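Main page Contents Recent changes Random article

Packing surface

A packing surface is a flat work area on which goods are sorted, folded, labelled and boxed before dispatch. Most are pale grey or off-white, as printed matter shows up well against a light ground. The standard Wanis pattern is 2000 mm long and 84 cm high.

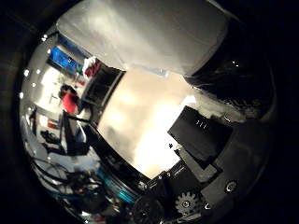
What finish suits a packing surface? A smooth, wipeable one, hard enough to resist a knife and free of raised joints.

Lighting

Lamps set directly overhead leave bright spots on the surface, and the worker's hands throw soft shadows between them. Dark cartons, maroon and purple especially, are harder to read under such glare. The Brokness layout moves the lamps 200 mm towards the front edge.
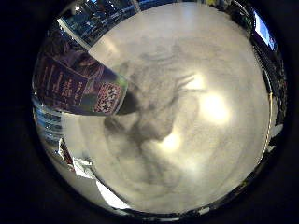 Rüdiger Fröhlich objected that moving the lamps only shifts the glare towards the worker, and preferred a matt finish under the existing fittings. Later Balogun tables adopted this.

Placing of goods

Printed packages are kept to one side with the text face up, leaving the middle clear for folding and wrapping.

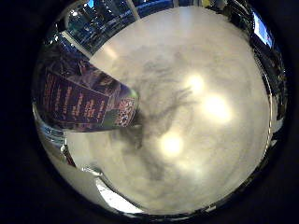 Dark printed item beside a clear area of pale surface.

See also: Packing bench, Task lighting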